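La Universidad de Lastville gradúa a su promoción más puntual

La ceremonia de graduación de la Universidad de Lastville empezó el jueves con siete minutos de retraso, un récord que el rectorado celebró en el programa de mano antes de que ocurriera. Más de 1000 titulados desfilaron por el pabellón Bech al compás de una marcha que la banda solo se sabía hasta la mitad, y que por tanto sonó muchas veces.

El discurso principal corrió a cargo de la dirección de Drisiner, antigua empresa de ascensores y hoy patrocinadora del campus. Duró 48 minutos y recomendó brevedad. 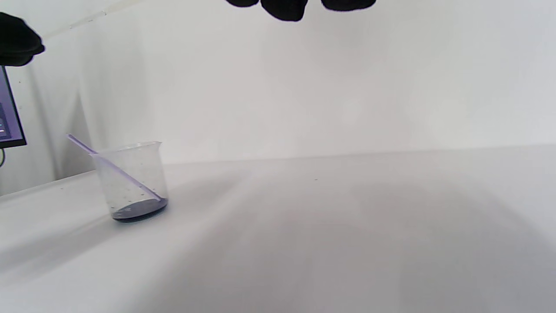

Los cuatro premios extraordinarios recayeron este año en Derecho, Filología, Enfermería y Química, facultad esta última que llevaba varios cursos quejándose del reparto. El diploma de Química reconoce un trabajo sobre colorantes, materia en la que un dedo de líquido morado oscuro en el fondo de un vaso de plástico, con su varilla dentro, puede dar para una tesis y dos recursos de alzada. El galardón incluye una beca de la fundación Vimach, pagadera en febrero.

Las familias aplaudieron de pie, en parte por orgullo y en parte porque faltaban sillas. La universidad ha pedido que se devuelvan las togas antes de que acabe la semana, planchadas a ser posible.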